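Relabelling pushing episodes after collection

The steps assume you have already recorded free-play pushing data and want to train a language-conditioned policy from it. The method follows Elvira Flores's notes from the Mellor runs, with changes made by Dean Greenwood in September.

1. Cut the recordings
Split each long recording into windows of 100 frames, with a stride of 50 per cent. Discard any window in which no block moves by more than 2 cm. Arm motion alone does not count as an event.

2. Write the labels
Show annotators the first and last frames of the window, then the clip. Ask for one short instruction that the clip would satisfy, such as "push the blue cube away from the green block". Annotators must name the block by colour, and by shape as well where two blocks share a colour. "Move the yellow one" is rejected.

3. Balance the set
Cap each verb and block pair at 500 windows. Without the cap, separating moves swamp the set and the policy tends to push everything outwards – we saw this in both early Mellor runs.

4. Train
Use the config in the Sarkari folder. Keep the tip position in board coordinates. If you feed in joint angles instead, the weights will not carry over to the second arm.

5. Evaluate
Set out the blocks by hand, including at least one tight group, and run each instruction twice. Score the final layout only. A run fails if any block leaves the board.

With 700 labelled windows per verb, the relabelled policy beat the scripted baseline on single-block moves. It was no better on lining up three blocks, where small contact errors build up. Ryan Bloxham is testing shorter windows for that case.

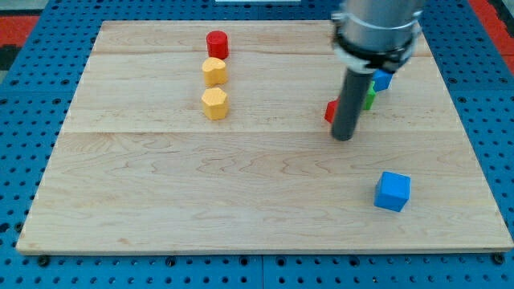 Figure 1. Blocks on the wooden board, with three in a column and the arm's rod among another group.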